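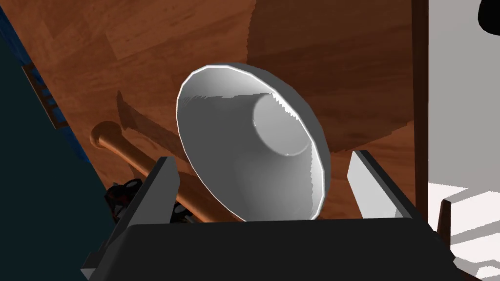
4.2 Table clearing in the simulated dining room

Clearing a table remains one of the harder chores in the Nesdale set. The items differ in size and shape, they lie close to one another, and each asks for its own grip. A bowl must be taken by the rim or the side, and a small error in the angle of the wrist may be enough to lose it. Earlier work at Groltgate treated each object alone on a bare surface. We place the task in a furnished room, where a robot with two arms must work beside chairs and walls.

The controller, Flellelis, was run for 719 trials in this room. Each trial began with the robot at the dining table and ended when the target had been put down or when the time limit was reached. Either arm could be used, and the choice was left to the controller.
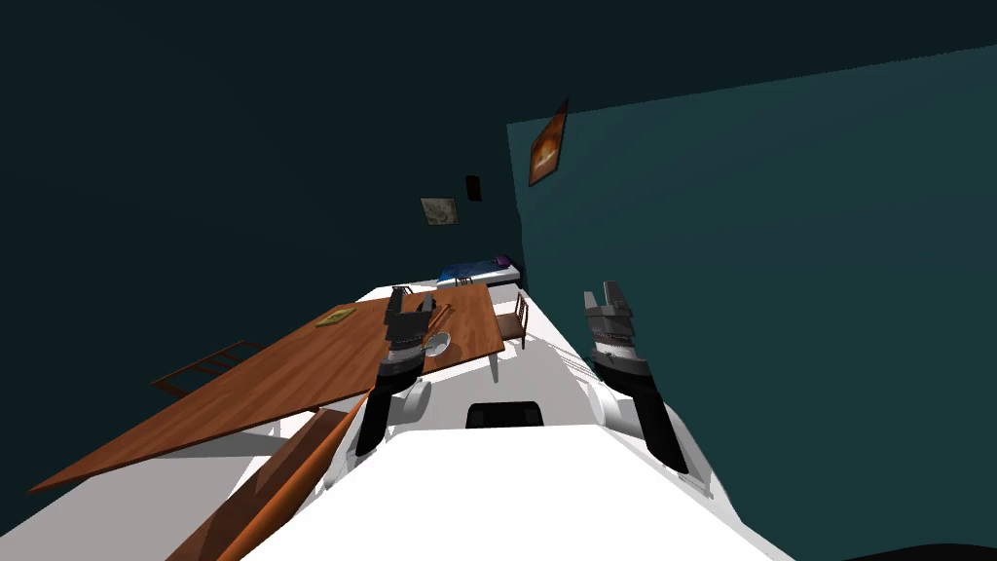
Figure 3. Simulated dining room with the two-armed robot at the table. The left gripper is above the tabletop, next to a silver bowl; the right gripper is open and clear of the table.

Wrist views were recorded together with the view from the body. They matter most in the last part of the reach, when the fingers are close to the rim and the body view gives little help in judging the gap. Shadows in the rendered wrist views can have stepped edges, including on the inside of a white bowl. We left these in place and applied no smoothing before training.

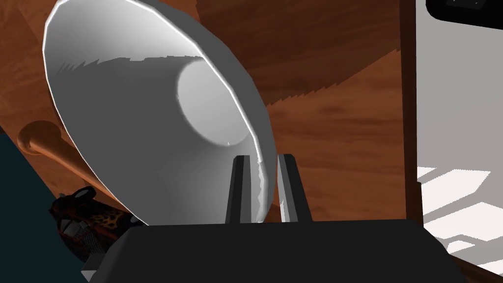 4.3 Measures

A trial was scored as complete only if the object was released upright within the target area. Drops, tips and contact with furniture were logged separately. The time limit was 28 seconds for a single object. Scores are given for each object class and compared with the Pillai baseline, which was run under the same limit.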